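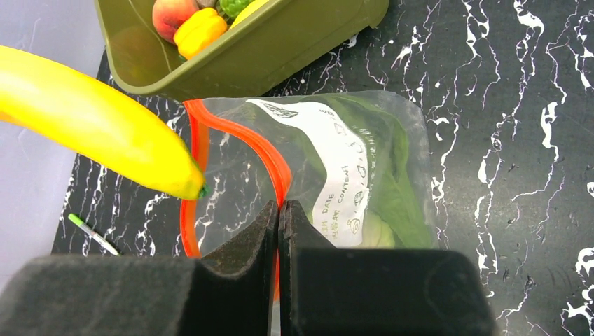
The Snack Bag Diaries

I own 44 zipper bags, and I know this because I counted them last Friday at six in the morning, standing in my socks, waiting for the coffee. They live in the drawer under the kettle, washed and dried and folded in half, and my husband would like me to stop talking about them. Instead I'm writing a magazine piece. Sorry, hon.

It started in March, when I added up what our family of four had spent over the winter on things bought in a hurry. Gas station muffins, airport fruit cups, those little boxes of raisins that cost as much as lunch. The total was $672. I looked at it for a while and then I went out and bought peaches.

Now I pack produce twice a week, at night, once the dishes are done. Everything comes out of the fridge and off the counter and goes onto one tray, because if I leave the grapes in their store bag they will be forgotten behind the milk until they turn into something else. A peach, a bell pepper, grapes, whatever bananas we have. I like seeing it all in one place! It makes me feel like a person with a plan, even on the weeks when the plan is mostly bananas.

About those bananas. I used to peel and slice them ahead of time, which my kids let me know was disgusting, and they were right. These days a banana goes in whole, peel on. Why bag it at all? Well, have you ever found one at the bottom of a backpack after gym class? The bag won't keep it from bruising, but it will keep it off the library book. I buy them a little green at the tip so they've got a few days left in them.

For the finer points I called Ashraful Samarakoon, who ran the produce section at the Plornlow market for years and now teaches a Saturday class on home storage (it fills up fast, and I've taken it twice). He had opinions about my peppers.

"You cut them too early," he told me. "Cut them the night before, pat them with a towel, then bag them. And wash the grapes when you're going to eat them, please."

I'd been washing my grapes on Sunday and wondering why they were sad by Wednesday. So that was a useful phone call.

He's also firm about peaches. They stay on the counter until they give a little near the stem, then they go in the fridge, and they travel on top of everything else. I put one under a thermos in April and I'm still finding it in the seams of the lunch bag.

The whole business takes me 30 minutes if I have the radio on, less if I don't. I do the grapes first, on their stems in small bunches, then pepper strips, then I stand there deciding who gets the peach. We have 2 kids and there is always one good peach. My daughter has started writing her name on hers — in marker, on the bag, very large.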